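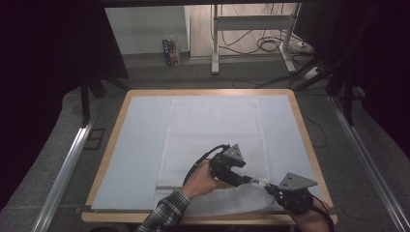
Zwischenbericht: Textilaufbereitung im Materiallager Brareck

10. Dezember
Von Tímea Magyar

Der Bericht betrifft das zweite Halbjahr und schließt an den Stand vom Juni an. Gefördert wird die Aufbereitung gebrauchter Haushaltswäsche, also Sortieren, Waschen, Falten und Weitergabe an Einrichtungen im Umkreis.

Stand der Arbeiten

Der Faltplatz ist eingerichtet. Wir arbeiten an einem Tisch mit Holzrahmen und abgerundeter Kante, auf dem eine große helle Platte liegt. Sie bedeckt fast die ganze Tischfläche. Weiße Handtücher heben sich darauf weniger gut ab als farbige, für die Sichtkontrolle legen wir deshalb bei Bedarf ein dunkles Tuch unter. Der Boden ist mit grauem, gesprenkeltem Teppich belegt und bleibt vorerst so.

Seit Juni wurden rund 4.000 Teile gefaltet und abgegeben. Den größten Anteil haben Handtücher, danach folgen Geschirrtücher und Kissenbezüge. Bettlaken nehmen wir weiterhin nur in kleinen Mengen an, weil der Tisch dafür zu kurz ist.

Waffelgewebe

Die Handtücher mit Waffelstruktur machen mehr Arbeit als im Antrag angenommen. Glatt gewebte Ware lässt sich einmal ausstreichen und bleibt liegen. Waffelgewebe zieht sich beim Anheben zusammen und wirft Falten, die man vor dem Umschlagen wieder herausstreichen muss. Wir legen das Tuch jetzt der Länge nach auf die Platte und streichen es von der hinteren Kante nach vorn aus. Erst dann wird das vordere Ende angehoben und umgeschlagen. Der Saum dient dabei als Anhalt: Liegt er gerade, stimmt meistens auch der Rest.

Diese Reihenfolge steht inzwischen in der Arbeitsanweisung. Die alte Fassung, nach der zuerst quer gefaltet wurde, ist nicht mehr gültig.

Ausgaben

Für Kisten und Etiketten von Sutier wurden 260 Euro ausgegeben, für Waschmittel 400 Euro. Beide Posten liegen im Plan. Die Reparatur der zweiten Waschmaschine hat die Firma Vörös ausgeführt, die Rechnung steht noch aus und wird mit dem Schlussbericht nachgereicht. Eine Umwidmung von Mitteln beantragen wir nicht.

Offene Punkte

Das Regalsystem Ikon wurde mit falschen Böden geliefert. Ein Ersatztermin ist zugesagt, aber noch nicht bestätigt. Bis dahin stapeln wir die fertige Ware in Kisten zu je 15 Handtüchern, was beim Heraussuchen einzelner Größen Zeit kostet.

Die Abholung durch die Einrichtungen läuft unregelmäßig. Im neuen Jahr wird es einen festen Abholtag geben, den wir noch abstimmen. Angeschrieben sind alle Abnehmer, die Antworten sind etwa zur Hälfte da.

Der nächste Bericht folgt zum Ende der Förderphase.

Kommentare

Lagerteam Nord: Wir haben mit den Waffeltüchern dasselbe Problem. Könnt ihr die neue Arbeitsanweisung schicken?

T. Magyar: Geht heute per Mail raus.

H. B.: Nehmt ihr auch Badvorleger?

T. Magyar: Im Moment leider nicht.

Weitere Beiträge

Bericht vom Juni: Aufbau der Waschküche
Annahmeliste für Haushaltswäsche
Sortieren nach Gewebe und Größe
Hinweise zur Abholung in Brareck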